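Notebook, Busbridge bench area
March 2023
Entry by Garba Akpan

Produce station, working rules, second pass

Carrying over from the last entry: the draft rules for the produce station were too loose. Each operator read "start position" differently and the logs could not be compared. Rewrote them today while running the arm on the crate. Text below replaces the old sheet. Vasta and Grønli setups to follow the same wording when they are updated, target May.

1. Speed and force

Approach speed above the crate limited to 300 mm/s. Inside the compartments the limit is 40 mm/s, and it applies from the moment any fingertip drops below the top of the crate wall. The old sheet said "slow down near the crate," and that was not a number anybody could check. The limit is set in the controller config and not on the operator side. If it needs changing, change it there, write the old and new values in this book, and initial it.

Finger force stays at the default. No per-item force tables for now. Tried one on the Tinano hand last year and it drifted out of date faster than we could maintain it.

2. Contact

Fingers may touch the item being picked and its direct neighbors. Contact with a partition or the crate wall is logged as a wall contact, even a light one. Two wall contacts in one run and the run is stopped and marked W. Do not delete W runs. They go in the same folder as the rest.

Open question: leafy items. The leaves on the cabbages spread wider than the body, so the fingers meet leaf well before they have anything to close on. For logging purposes first touch on a leaf counts as contact, but the grasp timer starts at finger closure. Please use this reading until we agree on something better. 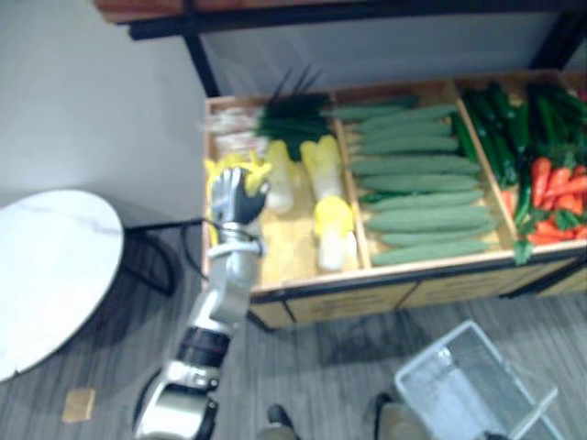 Left compartment, hand at the leaf end of a napa cabbage. Contact yes, grasp timer no.

3. Layout

One kind of item per compartment was the original plan. In practice the left and right compartments are mixed and only the middle one holds a single kind, the light green cucumbers. I would keep it that way. The stacked cucumbers give a regular case and the sides give the irregular ones. The log sheet needs a column for compartment (L, M, R) as seen from the arm. Several old entries used left and right as seen from the wall. Those are ambiguous and I have flagged them without correcting them.

Leaves hanging over the front rim: tuck in before the run or record it. Either is fine, but it has to be one or the other.

Produce is all artificial. Real produce is not to be used at this station without a separate cleaning procedure, and we do not have one.

4. Floor and cables

Cables on the carpet to be routed clear of the space between the arm and the stand. Baskets and other loose items are listed on the start sheet if they stay near the crate during a run. The point is repeatability as much as tripping. Anything within reach of the arm is part of the setup.

Stand position to be marked on the carpet with tape at all legs. Not done yet. Need tape that holds on this carpet.

5. Stopping

Stop button within reach of the operator, tested at the start of each session, result written down. "Tested, OK" with initials is enough. A blank line means not tested and the session does not count.

After any stop, the hand is raised clear of the crate at the low speed limit before the run is reset. No reaching into a compartment while the arm is powered, including to free a caught leaf.

To do
- log sheet: add compartment column, add W mark
- tape for the stand
- ask Grønli side which direction they use for L and R
- check whether the speed switch at the crate wall triggers on the fingertip or on the wrist. The config comment says fingertip, but nearly all the traces I opened look late.

GA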